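6 min read

I have moved house 7 times and I'd like to talk about mugs. Specifically, about how a person who lives with one other person comes to own a cupboard that can't be shut.

Start with the facts. Two adults. One shelf meant for cups, one shelf meant for plates that has been quietly annexed. A row of hooks under the cupboard, all full, all slightly bent. This is before we get to the box in the loft marked KITCHEN MISC, which I haven't opened since Trotstead.

You don't buy mugs, that's the first thing. I have bought perhaps two in my adult life. The rest came in by themselves, like slugs.

Work is the main source. I spent three years at a company called Plullex and left with a lanyard, a bad shoulder and four mugs. One of them says PLULLEX: FORWARD TOGETHER. They made a third of us redundant the month it was handed out. It's a very good mug. Holds the heat beautifully.

Then there are the gifts. If you once mention, at any point, to any relative, that you quite like herons, you will be drinking out of herons until you die. I said it in a car in a lay-by. I was being polite about a heron.

Then the ones that come with an Easter egg. These are too small for tea and too big for anything else and the handle only takes one finger. Every household has at least two. Nobody's ever thrown one away because technically it's crockery.

My partner has a different problem, which is standards. My partner believes there is a correct cup for each drink and has views about rims. Thin rim for tea. Thick rim for coffee. Something about the lip. I drank squash out of a measuring jug for most of my twenties so we approach this from opposite ends.

The rim business led us to Stępień. Stępień is a shop two streets over from the station that sells six kinds of cup and nothing else. There's a bench and a plant. The prices are on tiny cards turned slightly away from you, so that you have to want to know.

I turned one over. I turned it back. I said "that's nice" in the voice my mother uses in other people's conservatories.

We left with one. It's square. I'd like that noted. After thousands of years of general agreement on the shape of a cup, somebody had another go.

You drink from the corner, if you're wondering. The first time, I drank from the flat side and wore most of it. There was a short, quiet lesson at the kitchen table. I have since become quite good at corners and resent it when visitors don't know.

Anyway. In September I decided we'd do the cupboard properly. Everything out, on the floor, on a sheet. I was going to be ruthless. I'd read an article with a reading time on it and everything.

The article said to hold each item and ask when you last used it. I can tell you exactly when I last used the one shaped like a boot. It was the morning the dishwasher broke. It performed well. The boot stays.

It said to keep only what you'd take with you in a fire. I wouldn't take any mugs with me in a fire. I don't think whoever wrote that has thought about fires.

It also said to let go of anything chipped. This was where the shouting began, because the chipped ones are the ones we like. They're chipped from being used. The perfect ones are perfect because they're horrible.

After an afternoon of this we had a Keep pile, a Go pile and a Talk About It Later pile. The last one was the size of a sheepdog. It went back in the cupboard while we talked about it. That was a while ago now and talks are ongoing.

The Go pile went to the charity shop in a crate. The woman on the till looked in it, then at the shelf behind her, which was nothing but mugs, then at me. I have rarely felt so understood. She took them, though. I put a pound in the tin out of shame.

I then bought a mug there on the way out. It had a map of a reservoir on it. It was 50p. I'm not made of stone.

For balance I also tried selling the nicer spares on Plukari, which is an app where strangers offer you less than the postage. I listed a pair of blue ones, unused, boxed. One person asked if I'd split the pair. Another asked if they were microwave safe, and then if I was. I took the listing down and made a tea.

The last post I did about cups, incidentally, got 1,867 replies, and I'd say most were people telling me where their mug hooks are. I read far more of them than I should have. Some of you have hooks inside the wardrobe. Please look after yourselves.

A few of you also wanted to know whether you should warm the cup before the tea goes in. Yes. Swill of hot water, tip it out, carry on. I don't want to discuss milk. I've got things to do this week.

Current position: the cupboard shuts if you lean on it. The reservoir mug is at the front. FORWARD TOGETHER holds pens, and one of those pens works. The herons have been moved to the top shelf, where they can see but not reach.

The square one doesn't live in the cupboard at all. It gets rinsed by hand and put to one side by itself, like a visiting bishop. I pretend to find this ridiculous and I have never once put it in the dishwasher.

If anybody near me needs an Easter egg mug, I can do you two. Collection only. Bring your own newspaper for wrapping.
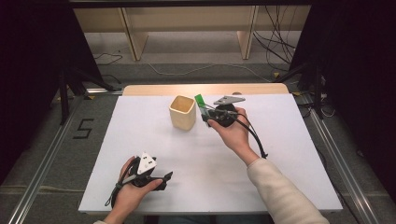
A square cup.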